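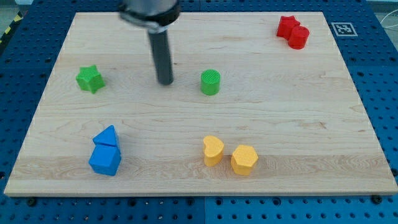 Hiyori Nagano would like the blocks to stay out on the table all afternoon and not go back in the cupboard at four, and she told the Flolero toy library so in April. Parents who come after work find the block sets already put away, she wrote in the comment book, and by the time a set has been signed out again it is nearly time to go home.

The library has now changed its hours for block play. Starting with the summer schedule, the small colored blocks and their boards will be left out until closing time at six. Families can sit down and use them without signing for anything. Sets that go home will still be checked out at the front desk in the usual way.

Flolero, which shares a building with the Yuen Street post office in Lusumano, lends toys, puzzles and games to families across the town. It has 300 items on its shelves. Most are puzzles and pretend-play sets, but the blocks are the items asked for most often, according to Chia-jung Poon, the library's coordinator.

"We have games that cost ten times as much and they sit there," Poon said. "The blocks go out, they come back, and somebody is waiting at the desk for them."

The sets are simple. A small group of blocks is placed on a plain board, with two blocks in each color – green, red, blue and a yellow that is close to orange. In green and in red, one of the pair is a star and the other is a cylinder. Children can sort them by color or by shape, line them up, or trade pieces with the person across the table.

Younger children mostly put the colors together, Poon said. Sorting by shape tends to come later, and it leads to more arguments, since a child who has just matched the reds may not want to give one up so that the stars can go in a row. Staff do not step in unless something gets thrown.

Older children have started using the same blocks for a memory game they call Grorkomow. One player looks at the board and then turns away. Another player moves one block, and the first player has to say which one. The name came from a pair of brothers who play it most weeks and have not said what it means. The library has written down the rules as the brothers explained them and taped the sheet inside the cupboard door. A harder version, in which two blocks change places, is written at the bottom in pencil.

The longer hours did raise a concern about lost pieces. A set with one star missing is hard to use for sorting, and the supplier does not sell single blocks. Last winter the library had to retire two sets for that reason. One of the lost pieces came back months later inside a rain boot, but by then the rest of the set had been used for spares.

To keep that from happening again, each board will now have a card showing which blocks belong on it. Families are asked to check the board against the card before they leave the table. Poon said the card is the same one that already goes home with borrowed sets, and that it has worked well there.

Cleaning will move to the end of the day. Until now the blocks were wiped down at four, when they were put away. Under the new schedule this will be done after closing, and the boards will be left to dry overnight on the rack by the sink. Anyone who finds a block that is chipped or sticky in the meantime can drop it in the gray tub at the desk.

The change does not affect the puzzle shelves or the dress-up corner, which will keep their present hours. The train table is still closed while a loose leg is repaired. Poon said she did not have a date for that yet.

Nagano said later that she was pleased with the new times but would like to see a lower table as well, as her daughter has to kneel on a chair to reach the far side of the board. The library said it has a lower table in storage and will measure the space by the window to see if it fits. If it goes in, the magazine rack will have to move to the hallway.

There is no charge to use the blocks at the library. Borrowing a set to take home requires a family card, which can be picked up at the desk with proof of address in Lusumano. Block sets can be kept for two weeks and renewed once if no other family has asked for them. Returns can be made at the desk during opening hours – the outside return slot is for books and flat puzzles only, and blocks should not be put through it.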